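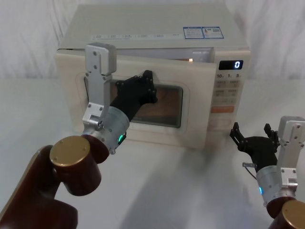 Section 4: Setting up a kitchen appliance task

This section covers the microwave routine, from placing the oven to running the first supervised cycle. It assumes that both arms are mounted and calibrated (Section 2) and that the hands have passed the finger check (Section 3). If either hand failed the finger check, go back and repeat it before you continue.

Allow an afternoon the first time. Most of it goes to steps 4.3 and 4.4.

4.1 What the routine can and cannot do

People who order the Dolelari kit usually ask whether it can make lunch. It can't yet. The microwave routine handles four actions: opening the door, placing one container, closing the door, and pressing a start button. Each works well on its own once it has been taught. Running all four in a row without help is harder, and you should expect to step in.

In our March bench trial we ran the full sequence 243 times on one oven. The arms finished 100 of those runs with no help from the operator. Most of the others stopped at the door, either because the hand slid while pushing or because the latch didn't catch and the routine waited for a click it never heard. A smaller group stopped at the start button. Very few stopped while placing the container, which surprised us, as we had spent most of our time on that part.

A person does the same job in a few seconds without looking closely. Please plan your work with that in mind. If you need food heated on schedule, have somebody do it.

The routine does not do any of the following:

Judge whether food is cooked, or safe to eat.
Read the text on an oven's buttons. Button positions are taught by hand (see 4.4).
Notice metal in a container.
Clean up a spill.
Handle an open container of liquid. Use a lid, and use water only for testing.

4.2 Before you start

You will need:

A countertop microwave with a side-hinged door that closes by pushing. Doors that drop down are not supported in this release.
A flat, steady table. Avoid tables with wheels, even locked ones.
A plain cloth or board to stand behind the oven.
One plastic test container with a lid, marked by its maker as safe for microwave use.
Four non-slip pads.
The stop button, plugged in and within reach of the operator.

Note: A pale oven on a pale table in front of a pale cloth is allowed, but the edge finder has less to work with. If the outline on the setup screen jumps or flickers, add a lamp to one side. You want a soft shadow under the arms. Do not point the lamp straight at the door, as the window will reflect it.

Caution: Keep hands, hair and loose sleeves out of the reach of both arms whenever the power light on the base is on. The arms can move without a sound before they start.

4.3 Placing the oven

1. Switch both arms to Rest. Wait until they stop.

2. Put the non-slip pads on the table and set the oven on them, door facing the arms. The feet of the oven should sit fully on the pads.

3. Center the oven between the two arm bases. Use the printed card from the accessory bag to set the distance. The short edge of the card goes against the base plate and the long edge should just touch the oven.

4. Push on the closed door with your own hand, near the handle side and then near the hinge side. If the oven slides back, add pads or move it against a fixed stop. An oven that moves under your hand will move under the robot's.

5. Leave the vents clear. The backdrop must hang free of the oven on all sides. Check the oven maker's instructions for the gap it needs and use that figure if it is larger than ours.

6. Plug the oven directly into a wall outlet. Do not share the outlet strip used by the arm controllers. A sudden load on that strip can reset the left controller in the middle of a move.

7. On the setup screen, choose Appliance, then New, and give the oven a name. Names can't be changed later in this release, so pick one you can live with.

Note: If you move the oven for any reason, even to wipe under it, repeat steps 3 and 4 and run the position check again. A shift the width of a finger is enough to make the hand miss a button.

4.4 Teaching the door and the buttons

Do this part with the oven unplugged until you are told to plug it in.

1. Open the door fully by hand. Choose Teach, then Door, then Open Position. Press Save.

2. Move the door until it is almost closed, short of the latch. Press Save again. The routine calls this the ajar position and uses it as the point where pushing should slow down.

3. Close the door until it latches. Press Save a third time.

4. Choose which arm will push. With the hinge on the left and the controls on the right, we use the left arm on the door and hold the right arm back, low and to the side, so that it does not block the view of the panel.

5. With the pushing arm in Guide mode, lead the hand to the door and lay the fingers flat on it. Spread the fingers so the push is shared. Pushing with one fingertip can crack a thin window or bend the finger joint.

6. Press Save Contact. Lift your own hand away slowly. The arm should stay where you left it. If it sags, stop and redo the weight setting in Section 2.

7. Lead the arm back to Rest and plug in the oven.

8. Choose Teach, then Button. Lead one finger of the free hand to the start button until it touches without pressing. Press Save. Repeat for each time button you plan to use. We suggest no more than two.

9. Type a label for each button on the setup screen. The label is for your use only. Ovens with buttons marked in any language will work, as the arm goes by position.

Caution: Some ovens turn on the inside lamp when the door is not fully closed. A lit interior does not tell you that the oven is heating, and it does not tell you that the door is latched. The routine ignores the lamp for this reason. You should too.

Note from support: Perrine Pichon wrote in to ask why flat buttons are harder than the raised kind. A raised button gives a little when pressed, and the finger can feel it. A flat one barely moves, so the routine has to press to a set force and then look for a change on the display. If your oven has both, teach the raised one.

4.5 Setting the push force

The force scale has no units. It starts at 1. Begin at 5 for most doors.

1. Put the door in the ajar position by hand and step back.

2. Choose Test, then Close Door. Keep your other hand on the stop button.

3. Listen for the latch. If the door latches and the oven does not slide, keep the setting.

4. If the door stops short, raise the force by one and try again.

5. If the oven slides, do not raise the force. Go back to 4.3, step 4.

6. If the hand slides across the door, wipe the door and the fingertips with a dry cloth. Grease from earlier cooking is the usual cause.

Caution: Do not go higher than 9, even if the screen lets you. If a door needs that much, the latch is probably worn and the oven should be replaced.

4.6 First supervised cycle

1. Fill the test container halfway with cold water. Put on the lid, loosely if its maker says to vent it.

2. Place it on the pickup mark to the right of the oven.

3. Choose Run, then Step by Step. The arms will pause after each action and wait for you to press Continue.

4. After the door closes, look at the latch side yourself before you press Continue. There should be no gap.

5. Let the oven run for its shortest taught time. Stay with it.

6. When it finishes, take the container out by hand. The routine does not unload in this release.

7. Write the result in the run log, including any run where you helped. A run where you nudged the door counts as helped.

Repeat until you have several clean runs in a row, then try Run, Continuous. Stay in the room either way – the kit is not approved for use without an operator present.

4.7 Messages you may see

W-718, no latch detected. The door reached the closed position but the click was not heard. Check for a gap. A noisy fan nearby can also cause this.

Contact lost. The fingers left the door before the push was complete. See 4.5, step 6.

Display unchanged. The button was touched but the oven did not respond. Check that the door is latched, then teach the button again.

Arm waiting. The resting arm is in the path of the pushing arm. Lead it lower and farther out, and save the new rest position.

If a message keeps coming back, send the run log to support with the oven name and the force setting. Questions about this section go to Gaspard Guillot. Questions about replacement fingers and pads go to Faustine Sabatier in parts.

Section last revised 7 August 2025. Continue to Section 5, Storing and Moving the Arms.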